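Wallpapering the bench alcove

Posted in September – 4 comments – 11 shares

The alcove had bare panels on three sides until last month, and the glare off them was bad enough after four in the afternoon that I kept a towel clipped over the right-hand one. Paint would have been quicker. I had already bought the paper.

The pattern is sky blue with a criss-cross grid of thin white lines and flowers at several sizes. Renata Tokarz picked it from the Dinel sample book. I would have taken the plain gray, but the grid has one practical use: it shows immediately whether a sheet is hanging plumb. My first sheet on the left wall was out by 3 mm over its full height, and the lines made that visible from the door. I peeled it and hung it again before the paste set.

Order of work was back wall first, then left, then right. Each sheet stops at the aluminum extrusion post in the corner. I did not wrap the paper around the posts. The slots stay open that way, and a sheet can be replaced without disturbing its neighbor. Trim with a new blade and a steel rule, and change the blade after every long cut. I used 7.

Paste was Rumach ready-mixed, one 300 g tub, applied to the panel and left for a few minutes. The back wall took more than a third of it. Smooth from the center out with a plastic spreader – a cloth drags the paper and opens the seams.

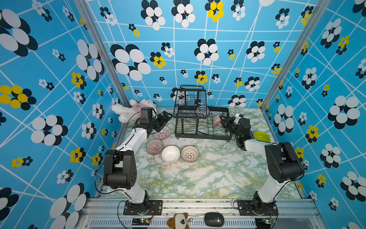 The tabletop and the dish rack

The marble pattern with the green veining was there before the paper and I had expected the two to clash. They are busy in different ways, and I have stopped noticing. Pale surfaces do show every drip, so it gets wiped down each evening.

The rack is black wire, tall at the back with a lower tray section in front. Bowls stand on edge in the slots. I set it near the back, centered, which leaves the front of the table clear. Shallow bowls sit well enough between the wires. Deep ones lean, and I have not found a good position for them.

Total cost was 40 for paper and paste together. Still to do: a bead of clear sealant along the bottom edge of the back wall, where the paper meets the tabletop.

4 comments
Share this post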